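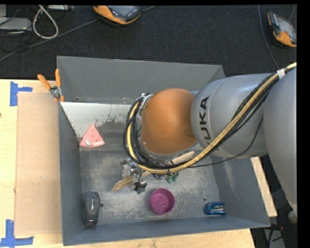 How much cash should a new workshop keep aside before it takes its first paying order?

Enough to cover three months of rent, wages and materials with no money coming in at all, and a bit more if the first customer is a big one who pays slowly.

So that's the answer I wrote on the whiteboard this morning, and I'm putting it here as well before someone wipes it off to draw a bracket.

September, 7:40 a.m., kettle on. I've been meaning to get the money side of things into the notebook for weeks, and Shirley Ouellet has been very patient with me while I haven't. I went back through the Zirnbridge start-up papers last night with a highlighter and a plate of toast, and I think I understand now where we went wrong that first year (or nearly went wrong, we did get through it!).

The plan we took to the credit union had all the big things in it. Rent, insurance, the lease on the van, the lot. What it didn't have was the gap. We'd assumed that a job finished in one month was a job paid for in the same month, and anyone who has ever sent an invoice to a larger company is laughing at me already. Our first order from Beaudoin went out the door on time, everyone was delighted with it, and the cheque arrived 70 days later. Meanwhile we had paid the steel supplier up front, as new accounts always have to, and paid ourselves something, and paid the accountant to tell us we were profitable. Which we were, on paper. We just couldn't have bought a box of screws.

Mervin Campbell lent us $2000 out of his own pocket to get to the end of that stretch. I want it written down somewhere that he did, and that he never once brought it up at lunch.

Notes for the new plan, in the order they came to me:

Deposits. We ask for 46 per cent on signing now. It's an odd number and customers do remark on it, but Shirley worked it out from what materials cost us over the last run of jobs, plus a little for delivery, and I'd sooner have an odd number that covers the bill than a round one that doesn't. Giltance paid theirs without a murmur. Cirness wanted to talk about it, and we talked about it, and they paid.

Overdraft. Still there, still unused since spring. Themba Du Plessis thinks we should let it go and save the annual fee. I think we should keep it. We've agreed to leave it until the renewal letter comes and argue then.

Pricing. I redid the sheet for small batches and it's a bit sobering. Anything under 100 pieces we've been doing nearly at cost, because the setup time was sitting under general overheads where I couldn't see it. I've moved it onto the job itself. Themba, could you please look over my formula in the setup column? I've tied myself in a knot with the half days and I suspect I'm charging some of them twice.

Wages. Fatos Hoxha asked me straight out whether we could afford another pair of hands by winter, and I said I'd have a proper answer for him instead of my usual humming. Going by the order book I'd say we can. Going by the bank balance I'd say wait until the second Giltance payment clears. I've done two versions of the forecast, one with the new wage starting straight after that payment and one with it pushed back a couple of months, and they're both in the green folder if anyone wants to poke holes in them. Please do, I'm too fond of the first one.

10:15. Wakana Sugawara dropped in for a coffee and I showed her the forecast. She ran her own shop for years before she sold it, and she went straight to the tax line, which I'd left spread evenly over the year. It isn't paid evenly. It goes out in lumps, and one of the lumps lands right beside the insurance renewal. I've moved it, and that month looks quite thin now in both versions. Thank you, Wakana, I think, though I was happier at nine o'clock.

She also suggested a separate savings account for the tax money, so it never gets a chance to look like ours. I've asked the credit union to send the forms.

Left to do: chase the Cirness balance, fix the setup column once Themba's had a look, reprint both forecasts with the tax in the right place, and talk to Fatos before he hears it from somebody else.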